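# The Robot That Practices in a Fake Room

I went to Flandora on March 16, 2020 expecting to see a robot, and for most of the morning I looked at a screen. The lab is two rooms over a print shop, and the robot they care most about doesn't weigh anything. It lives in a simulator called Covov, and it spends its days learning to pick stuff up.

"Everybody asks where it is," said Sun-ja Kwon, who runs the project. She pointed at her monitor and then went to find me some coffee.
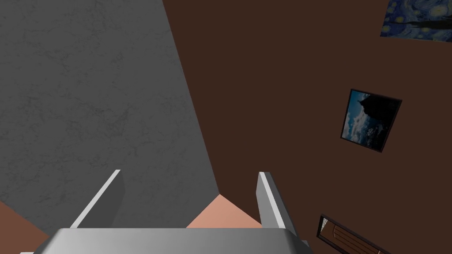
The idea behind the work is pretty easy to get, even if you (like me) barely passed high school math. You teach a robot by showing it. A person steers the simulated arms through a chore, the computer saves everything the robot's cameras saw and every move the joints made, and a learning program called Sandu tries to copy the moves. Kwon's team recorded 238 of these lessons for their first round. Then they let Sandu loose on its own, and it was terrible! It would drive a hand to the spot where a thing had been during the lessons and squeeze the air there, over and over, like me hunting for my glasses.
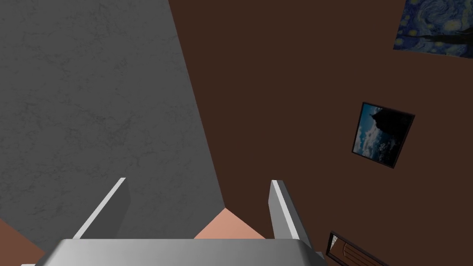 Kwon's guess was that Sandu had learned the room and skipped the object. A wrist camera sees a lot besides whatever the hand is after, and a program that wants to cheat will grab any clue it can. Take the view between two open fingers when there's nothing in them: you still get a big slab of mottled gray, a brown wall, and a piece of "The Starry Night" hanging up in the corner. If the painting is always in the same corner when the fingers close, why bother finding the hairbrush? I thought that was kind of clever of it. Kwon did not.

So they came up with Fledura, which is the part she really wanted to talk about. Fledura takes each recorded lesson and plays it back with the objects moved and turned, fixing up the arm's path so the grab still makes sense. One lesson becomes many, and the wall stops being a reliable hint. They ended up with 530 extra lessons and no extra hours of a tired grad student at the controls — everyone I met was very happy about that second part.

I got to try steering it myself, and wow, is it hard. You have no feeling in your fingers at all. I kept coming in too low and bumping things, and a handle that looks straight from one camera is leaning way over in the next. Clutter makes it worse, and Kwon likes clutter.
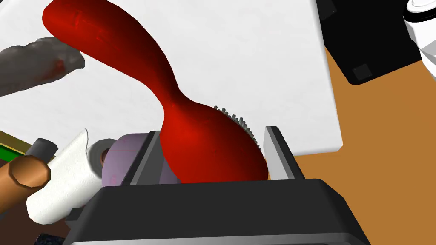 *A red hairbrush between the gripper's fingers, with a paper towel roll lying nearby.*

After Fledura, the same chores went a lot better. Kwon showed me a batch of 10 tries where the old version had managed none, and the new one got 6. She didn't dress that up. The misses bugged her more than the hits pleased her, and she made me watch one of them three times so I'd notice the wrist turning late.

The next step is two hands, and moving a whole container with things still in it. That's a different kind of trouble — the load can tip, and the arm that isn't holding anything has to stay out of the way. They want a full set of results by April, and then Kwon will start on the question I'd been saving up, whether any of this carries over to a real arm on a real table. She thinks some of it will. She wouldn't say how much, and I asked twice.

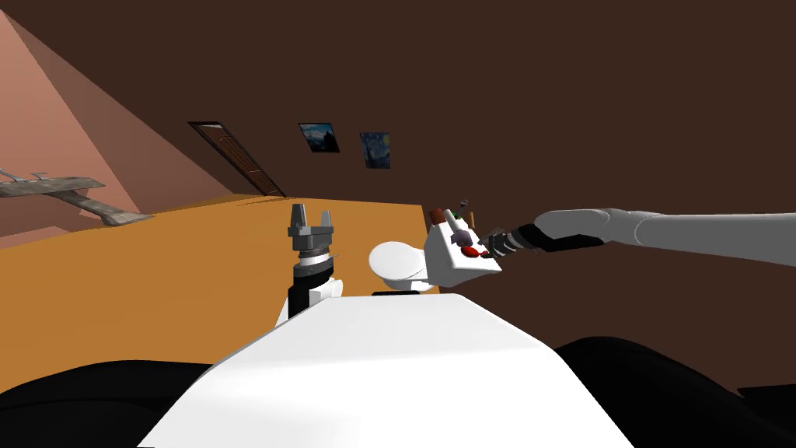 **Flandora | Simulated Manipulation Team**

Before I left, Kwon pulled up the two-armed setup and let me poke around in it. One gripper had hold of a white caddy with a few small things sticking out of it, and the other was just pointing at the ceiling with its fingers open. I asked who decorates these rooms, with the pictures and the model airplane. She said the clutter gets picked from a big library of objects, and that she'd stopped noticing it a long time ago. Then somebody called her over to look at another late wrist, and I finished my coffee and let myself out past the print shop.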